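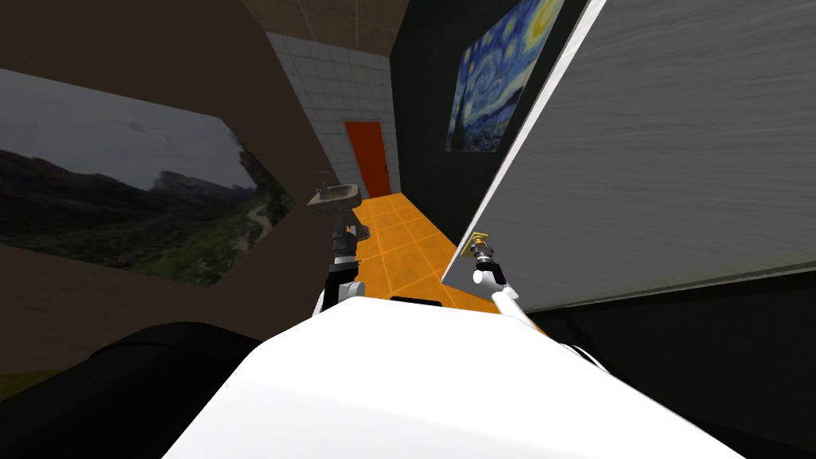 How to Budget for a Two-Armed Robot When the Job Is Opening Doors

Posted 09/02/2021 by Fathima Gazi, Kodikara workshop notes

Most first budgets I get to read have one line for the robot and one line for everything else. Turn that around. Write down the task first, then the things the task needs, and leave the robot for the end.

Step 1. Write the task in one sentence

Ours was "reach a door handle in a corridor, work it, and go through." Keep it that short. If a second task creeps in, give it its own sheet. Vy Bùi wanted faucets on the same plan as doors and we ended up pricing two kinds of fingers before we had picked an arm.

Step 2. Decide how much you will do in simulation

Do this before you ask for any quotes. A simulated corridor lets you try arm lengths, mounting heights and door types without owning any of them. Budget for:

Staff time to build the rooms. We allowed 70 hours and used all of it.
A computer with a decent graphics card.
Door and handle models, bought or made. We paid 900 dollars for a set from Pirley.

Make more than one door. A flat slab and a paneled door with ridges give the gripper different things to run into, and a lever handle on a backplate needs a different approach from a knob. We planned for 9 doors.

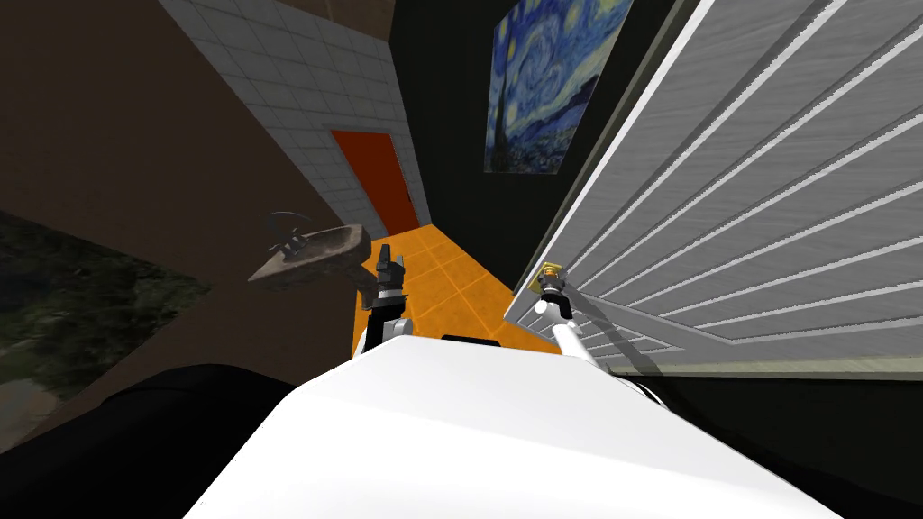

Step 3. Check reach on both sides

Run the approach with the body at several angles to the door, square on and badly off. Write down where the working arm runs short and where the idle arm ends up. Anything fixed to the opposite wall, a sink for instance, takes up room that the second arm may want. If the idle arm keeps getting in the way, price a one-armed version too. Ours came out cheaper by less than I expected, and Bimla Kanaujia talked us into keeping both.

Step 4. Price the grippers separately

Vendors like to bundle them. Ask for the arm and the gripper on separate lines, plus spare fingers. Cikcombe did this without fuss. Stosel needed asking twice — get it in writing either way.

Step 5. Add the costs that come after delivery

Freight and unpacking
Floor space and a marked-off area
Training for at least two people
A service plan, or money set aside for repairs
A real door and frame to practice on

The last one gets left out a lot. Plan on replacing handles.

Step 6. Set a date for the decision

Ours is October. Until then the only money going out is for simulation, and quotes stay on the sheet with the date they expire. Moushumi Majumder keeps ours in one shared file, with old quotes grayed out and left in place so we can see which way prices are moving.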